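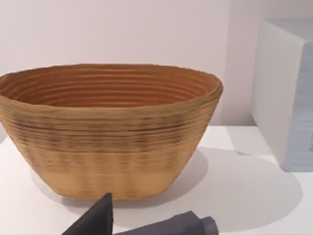

The man from Rolura had said the cell would be handling baskets by lunch. It was twenty past four in November, the windows at Waltadden had gone dark, and I was still waiting to see it handle one.

"It works in the simulator," I told the bakery manager.

She looked at the arm, which was parked over the bench with its fingers open. "Does the simulator do the six o'clock delivery?"

I had no answer to that. I'd been fixing dough machines for Pretorius long enough to know what a simulator was worth. On my laptop the proofing basket sat on a clean white table and stayed where it was put. No flour, no draft from the loading door. Of course the gripper got there.

I opened the log again. Fault 2420, which the Kondow manual explained as "grasp condition not met." I could have told them that for free.

The brochure said the cell calibrated itself. I shut off the air, locked out the panel and took the fingers off by hand. Behind the left one, packed into the mounting face, was a gray crust of flour and grease. It was as thin as a fingernail and it tipped the whole finger outward. I scraped it clean, wiped both faces, and put everything back with new screws. Then I taught the reference point over, slowly, jogging the arm down until the fingertips touched the gauge block.

"So it was dirt," the manager said.

"It was partly dirt."

"What's the other part?"

"I'll tell you when it fails again."

I cleared the fault and ran it at low speed. The arm came down, closed on the rim of a basket, and lifted. It held. I made it do that three times, and on the second the basket swung more than I liked, so I slowed the lift by two percent and wrote the old number on the inside of the panel door in marker.

The manager had already gone to find her coat. I set it to full speed and stood there with my hand near the stop button.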